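Hilo sobre cómo he acabado organizando los paquetes de mi tiendecita, que me lo habéis preguntado varias veces y siempre contesto a medias 📦

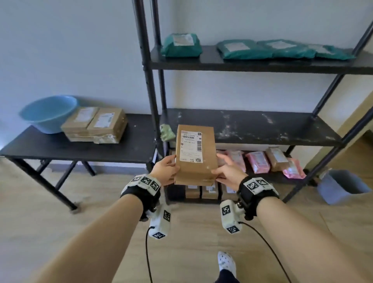 Empiezo por el principio. Vendo papelería y láminas desde casa y hasta abril los pedidos vivían en la mesa del comedor. En la mesa, en las sillas, en el suelo del pasillo... Cenábamos con un rollo de precinto al lado del pan.

La cosa petó un día que tenía 13 envíos preparados y le di al mensajero 12. El que faltaba estaba debajo de un cojín. Era un regalo de cumpleaños, claro, no podía ser otro.

Así que estantería. Negra, de tubo fino, con baldas negras. Me la pasó Asmaa Benkirane cuando cerró su estudio y solo tuve que ir a buscarla (gracias, Asmaa, te debo una comida y no se me olvida).

Aviso a quien esté pensando en comprar una igual: el negro es precioso dos horas. Luego se marca TODO. Polvo, cartón, el dedo, la manga. Paso el trapo y a la mañana siguiente otra vez con rayajos blancos. Ya he bajado los brazos.

El sistema, si se le puede llamar así: balda de arriba, lo que está cerrado y con etiqueta. Balda del medio, lo que está a medias. Y ya. Probé con cajitas y con colores y duré una semana.

Las etiquetas siempre hacia arriba, eso sí. Parece una manía pero cuando viene el de Trutero con prisa y te pide uno concreto, se agradece un montón no tener que ir dando la vuelta a cada bolsa.

Bolsas o sobres: para textil y cosas blandas, bolsa de plástico verde oscuro. Para láminas, libretas y todo lo que sea plano, sobre de papel kraft. El kraft llega un poco arrugado a veces, lo sé, pero dentro va un cartón rígido y lo que importa es la lámina.

Lo del cartón lo aprendí por las malas – una clienta de Bilbao me mandó la foto de una lámina doblada por la mitad y casi lloro. Le hice otra esa misma tarde.

Truco tonto que me ha salvado: antes de subir un paquete a la balda lo cojo con las dos manos, lo pongo de pie y leo la etiqueta entera. Nombre, calle, código postal. Cinco segundos. Desde que lo hago no he cruzado ni un pedido (toco madera).

Que cruzarlos es muy fácil, ojo. En primavera le mandé a Eirini Giannakopoulos un calendario de gatos que iba para otra persona y ella, que había pedido un cuaderno de acuarela, me escribió para decirme que se lo quedaba y me lo pagaba 😂 Desde entonces pide uno cada año.

Sobre dónde compro los sobres: en Lambrakis, el paquete de 625. Sí, es muchísimo. Sí, tengo sobres debajo de la cama. Pero comprándolos de 50 en 50 me estaba dejando un dineral.

Y para las etiquetas uso Flonance, que me saca todas las del día de golpe. No me pagan por decirlo, ya me gustaría. Lo único, revisad el tamaño de impresión la primera vez, a mí me salieron enanas y tuve que repetir la tanda entera.

Pendiente: poner algo en la balda del medio para que los paquetes pequeños no se me vayan a la esquina del fondo. Estoy entre una bandeja y un revistero tumbado – si alguien tiene una solución que no sea fea, la quiero.

Mañana os cuento lo de las devoluciones, que da para otro hilo. Voy a cerrar lo de hoy, que recogen a las seis y me faltan dos.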